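Call for participants: do people who move countries really "think differently"?

Mongate Study of Everyday Judgement, second round

We are looking for 67 more adults to take part in a study of how people explain other people's behaviour. The first round is finished. It left us less sure of ourselves than when we began, and we would like to find out whether that was a fault in the study or a fault in the idea behind it.

The idea is one you may have met in a magazine or a staff training day. People from some countries are said to look at the whole situation when they explain why somebody was rude, late or generous, while people from other countries look at the person. Move between two such countries, the story goes, and you learn to switch. A good deal of advice has been sold on the strength of this. We have read the papers it rests on and we think the evidence is thinner than it looks. Many of the samples were undergraduates, many of the tasks were done once, in one language, and "culture" often meant whatever was printed on a passport.

Our own first round was not much better. We had 691 usable sets of answers from an online task, and the differences between groups were small enough to vanish when Nestor Sarmiento, who ran the analysis, took age and schooling into account. The differences within groups were large. We can think of several dull explanations and one or two interesting ones, and more online ticking of boxes won't separate them.

So the second round is slower, and it is done in person.

Who we want

You should be 18 or over and have lived for at least three years in each of two countries. It doesn't matter which two. You need enough English to hold a conversation. If you have another language that you use most weeks, we would like to hear from you especially, as half of the tasks can be done in Ukrainian, Spanish or Afrikaans.

You do not need to feel "bicultural", or to have an opinion about the word. People who find the whole subject overblown are welcome and are under-represented in nearly every study we know of.

We can't take people who did the online task in round one. Nor can we take anyone who works for Urkia, whose software we use for the diary part.

What you would do

There are two visits and a short diary. At the first visit you read or listen to 40 brief accounts of ordinary events: a neighbour who doesn't return a greeting, a cousin who gives too large a present, a colleague who turns up to a funeral in the wrong clothes. After each one you say, in your own words, why you think it happened. Your answers are recorded and typed up. You may skip any account.

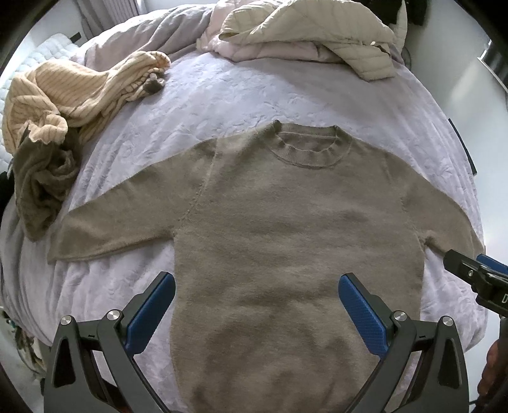 Knitted jumper laid out on a bed.

The diary runs for nine days between the visits. Once a day you write a few lines on your phone about something somebody did that you noticed, and what you made of it. Please don't go hunting for cultural differences. If all you noticed was that the bus driver was in a mood, write that down.

At the second visit you meet Bohdana Horobets or Sizwe Potgieter for an interview lasting up to 90 minutes. You will be shown some of your earlier answers and asked whether you still agree with them. In the pilot a fair number of people did not, which is awkward for anybody who wants to treat a single answer as a measure of a lasting habit of mind.

What we are not offering

This is not coaching, and you won't get a profile, a score or a "cultural style". We don't believe the tasks could support one. We won't tell you which of your two countries you are "more like". A firm called Flomik does sell a questionnaire that claims to; we have no connection with it and have not used it.

Payment and practical details

You will be paid £67 in total, in two parts, with the first paid at the end of visit one whether or not you carry on. Local travel is refunded if you keep your tickets. Both visits take place in the Kobzar rooms on the first floor, which has a lift. Most sessions are on weekday evenings from 5.30 pm, with some places on Saturday mornings. Sessions start in October.

Your recordings are kept under a number and not your name, and are wiped once the typed version has been checked. You can withdraw at any point up to then without giving a reason.

How to apply

Ring or write to Valentyna Fedoruk at the Mongate study office with your first name, the two countries, and the years you lived in each. Tell her which languages you would be happy to be interviewed in. She will send the full information sheet, which runs to four pages, and we would ask you to read it before saying yes.

Complaints about the study go to Volodymyr Sydorenko, who is not part of the research team.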